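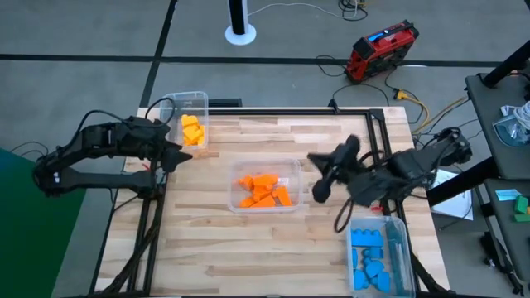 Vamuvard-lending Digest, Vol 8, Issue 3

Subject: Re: [vamuvard-lending] Splitting mixed brick donations by colour
From: Senyo Agyeman
To: vamuvard-lending

Replies inline. I have cut the parts of the Wernon message that dealt with the jigsaws, which have their own thread.

> We have the April donations on the floor of the back store and no
> agreed way of splitting them. At Wernon we have always gone by
> part type first. Jallton goes by colour. When sets move between
> the branches the sorting has to be done again at the other end,
> and that costs us an evening each time. Can we settle on one?

Colour first, part type second, is what I would propose. Colour can be judged at arm's length and does not need a parts list. Part type needs someone who knows the difference between makes, and with mixed donations a fair share of the pieces belong to no make that we have on the list. A wedge or a rounded piece with no studs has an obvious colour and no obvious family.

The other argument for colour is checking. With one colour to a tub, a wrong piece shows through the wall. With one part type to a tub, somebody has to tip it out.

> If it is to be colour, what do you do about the oranges? Ours run
> from something close to yellow to something close to red and no
> two people put the line in the same place.

We use two containers and treat them as separate colours. The yellow-orange blocks go in a tub and the bright orange ones go in the shallow tray. The boundary is settled by holding a doubtful piece against the heap in each and putting it with the one it disappears into. If it disappears into neither, it goes with the yellow-orange, and it is not discussed further. I would not add a third orange. We tried it at Jallton and the middle tub filled up with everything that people had not wanted to decide on.

Blue we do not split. Studded bricks, square pieces, rounded pieces and the odd teal strip all go into one tub. Teal is close enough to blue that borrowers look for it there. Long strips go in lengthwise along the side. If they are laid in first they hold the bricks off the bottom, and if they are dropped on top they end up across the rim and the lid will not seat.

> Tubs: we have a mixture, some opaque. Does it matter?

It matters for the checking, as above. Please use clear ones for anything going between branches. The opaque ones are fine for instruction sheets and baseplates. On sizes, the working rule at Jallton is:

Deep tub: standard bricks and anything bulky.
Shallow tray: small assorted shapes, including wedges, which otherwise sink to the bottom of a deep tub and stay there.
Large storage bin: single pieces too big for a tub.

Fill level is the lower half for the deep tubs. A tub filled higher than that cannot be raked through by hand without pieces going over the side, and a child cannot lift it. We list a tub as full when the pieces reach the halfway point and we start another.
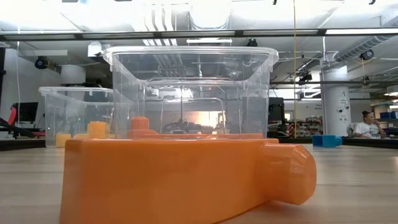

Large pieces need a line of their own in the catalogue. By these I mean the hollow moulded ones with a knob at the end, and anything else that is longer than a hand. They do not belong in with the bricks even when the colour matches. They take up the room of 30 small pieces, they stop the others settling, and the smooth sides pick up scratches from the studs. Keep them by colour in the same way, orange with orange and blue or teal with blue, but stand them in their own bins with the caps upright where the shape allows it. Upright pieces can be lifted out one at a time. Laid flat, they lock against each other at the knobs.

The wide bins have a thick rim that overhangs the walls, and that rim is what you carry them by. Do not nest them with pieces still inside. The walls taper, so the upper bin wedges and then has to be twisted off.

> Last thing, labels. Ours keep coming off in the wash.

Labels go on the rim, on the right-hand side as you face the long edge, small and white. Do not put them on the wall, where they hide the contents, or on the lid, where they travel with the wrong tub. Dry the rim fully before sticking. For ours I write the colour and nothing else. The catalogue number can go on the card. If Wernon would rather have the number on the rim as well then I have no objection, provided the colour comes first and can be read from standing height.

> And do you wash before or after sorting?

After. Washing first means handling mixed wet pieces and drying them mixed, and the small shapes hold water underneath. Sorted by colour they can go into net bags, one colour to a bag, and come out in the same order. Warm water, ordinary washing-up liquid, a soft brush for the studs. No dishwasher. Anything with a transfer or a metal pin is kept out and wiped by hand.

Two points from me that Wernon did not ask about.

The table. Sort on a hard, pale surface with a clear margin all round. A cloth looks like a good idea and is a nuisance, as the small clips catch in the weave. Before packing up, go over the bare table for red and black clips. They are not part of any colour tub at present. Put them in a jar marked "clips" and leave them until there are enough to be worth sorting.

The tub order. Sutanto have quoted for clear deep tubs in packs of three, lids separate. I would like to place a single order covering both branches. Please let me have your numbers in packs, not in tubs, and say whether you want lids. Jallton needs eight packs with lids. If the shallow trays are wanted as well, say so in the same message, as those come from a different page of the price list and I have to ask for them by hand.

I will hold the order until Wernon has replied.

Senyo Agyeman
Jallton store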